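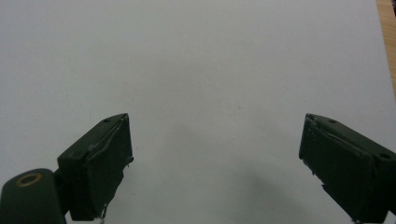
Zesach: paired cuff and cuffless blood pressure readings

Read the limitations section first. Most people who have written to us skipped it, and most of what they asked was answered there.

Zesach is a set of 609 paired sessions from 104 adults with treated or untreated high blood pressure, recorded at the Flondergate outpatient clinic. Each session has a seated upper-arm cuff reading and a simultaneous recording from the Voltico wristband, which estimates blood pressure from an optical pulse signal and has no cuff. We release the raw optical signal, the band's own estimate, and the cuff values.

The data were collected to answer one question: does the wristband follow a change in blood pressure within a person, or does it mostly repeat the calibration reading with some noise on top? We lean toward the second answer for a good share of the participants. You may come to a different view, and the files are here so that you can try.

Maintainers

Anika Montoya (data, code, most of the email)
Elaine Guimarães (clinical protocol, cuff readings, exclusions)

What is in the release

sessions.csv has one row per session.
participants.csv has one row per participant: age band, sex, arm circumference, treatment status, and skin tone category as recorded by the nurse.
signals/ has one compressed file per session with the optical waveform and a three-axis accelerometer trace.
exclusions.csv lists every session we dropped, with the reason in plain words.
calibration.csv has the cuff values typed into the band at setup.

Please don't ignore calibration.csv. A model that sees the calibration value can look very good on this data while learning nothing from the waveform. We have reviewed two manuscripts where that had happened, and in both the authors seemed surprised.

Columns in sessions.csv

session_id: text, unique
participant_id: text, joins to participants.csv
visit: whole number, 1 to 4
days_since_cal: days between band calibration and the session
cuff_sys, cuff_dia: mmHg, mean of the accepted cuff readings
cuff_spread: largest minus smallest accepted systolic reading in the session
band_sys, band_dia: mmHg, exactly as exported by the band
band_quality: the band's own quality flag, see below
posture: seated, standing, or supine
meds_changed: yes, no, unknown
note: free text, lightly edited to remove names

Missing values are empty cells. There is no -1 and no 999. An earlier draft used both, and we're sorry if you have a copy of it.

How the readings were taken

Participants sat for a rest period before the first reading, back supported, feet flat, arm at heart level. The cuff was a Zürcher upper-arm monitor, sized by measured arm circumference. The band was worn on the opposite wrist. Cuff readings were repeated, and the first was thrown out, as is ordinary practice.

Every participant was invited for 4 visits. Not everybody came to all of them, and the people who dropped out were more often the ones whose medication was being adjusted. Those are exactly the people you would want, if you want to know whether the band notices a drop in pressure. We can't fix this after the fact and we distrust any weighting scheme that claims to.

The standing and supine sessions were added partway through, after Elaine pointed out that a set made entirely of calm seated people would flatter nearly any device. They are a minority of the rows. Don't report a single pooled error across postures.
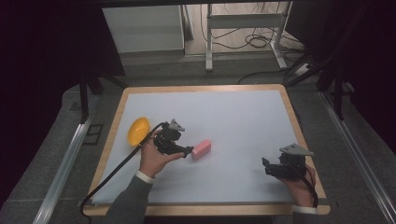 Known limitations

1. The range is narrow. Most systolic values sit in the middle, with few very high and almost no very low readings. Guessing each participant's own average gets you a respectable-looking mean error. Please include that guess as a baseline in any table you publish. If your method only beats it by a hair, say so.

2. The cuff isn't the truth. It is the usual reference for home and office use, and it has its own error, which cuff_spread gives you some feel for. We had no arterial line and would not have used one in an outpatient setting. Claims of accuracy finer than the cuff's repeatability should be read with a raised eyebrow, including ours.

3. One clinic, one band model, one firmware version. Voltico has released newer firmware. We have not tested it, and we can't tell you whether it does better. The release notes describe "improved estimation," with no figures attached that we could find.

4. The band_quality flag is a black box. It takes the values good, fair, and poor. Dropping the poor rows makes the band look better, as you'd expect, but it also removes more sessions from older participants and from those with darker skin. A filter that discards the hard patients isn't a quality filter in any sense a clinician would care about. Report results with and without it, by group.

5. Time since calibration is tangled up with visit number. Error grows as days_since_cal grows. Some of that is drift, and some may be that later visits had more medication changes. The data can't cleanly separate the two. A few people have tried with regression. We were not persuaded.

6. No sleep, no exercise, no daily life. The marketing for cuffless devices leans heavily on overnight and all-day tracking. Nothing in Zesach says anything about either one.

Uses we think are reasonable

Testing whether a pulse waveform adds information beyond calibration and demographics. Checking signal processing code on recordings with realistic noise. Teaching, especially a class on leakage. Comparing error measures that look at change within a person against the ones that pool everybody.

Uses we would ask you not to make of it

Training something that will tell a patient to take, skip, or change a dose. Claiming that a device has been "validated on Zesach." It's too small for that, it doesn't follow the blood pressure distribution that the validation protocols call for, and we never designed it to. Also please don't use it to rank wristbands against each other, given that it contains exactly one.

Splits

There is no official train and test split. We had one, and it was already being overfitted before the first release. Split by participant, never by session. If the same person is on both sides, the score is meaningless, and we will say so if asked to review. Nested cross-validation with participants as the unit works well enough at this size. Give the spread across folds, since a single number hides how much depends on who ended up where.

Preprocessing we did and did not do

Optical signals are as exported, resampled only where the band dropped samples. Those stretches are marked in the gap array inside each signal file. We did not filter, detrend, or normalize anything. Timestamps are relative to the start of the session, and calendar dates have been removed. The clock on the band and the clock on the cuff did not agree well, so alignment was done by hand from the nurse's button press. Treat it as good to a few seconds and no finer. Anyone computing beat-by-beat results against the cuff is asking for more than the alignment can give.

Consent and privacy

Participants agreed in writing to the sharing of de-identified data for research. Ages are banded. Free-text notes were read by both maintainers. Do not try to work out who anyone is. If you think you can, write to Anika before you write to anyone else.

Money and interests

The bands were bought at retail. Voltico did not fund the work, see the data before release, or comment on this card. They were sent a draft and did not reply. The cuff monitors belonged to the clinic already.

Changes

Second release: added exclusions.csv, corrected swapped arm labels for one participant, removed the official split, replaced the numeric missing codes.

First release: please delete it.

Questions

Open an issue with the session_id and what you expected to see. Anika goes through the issues on Thursday. Requests for "the cleaned version" will be pointed back to the preprocessing section.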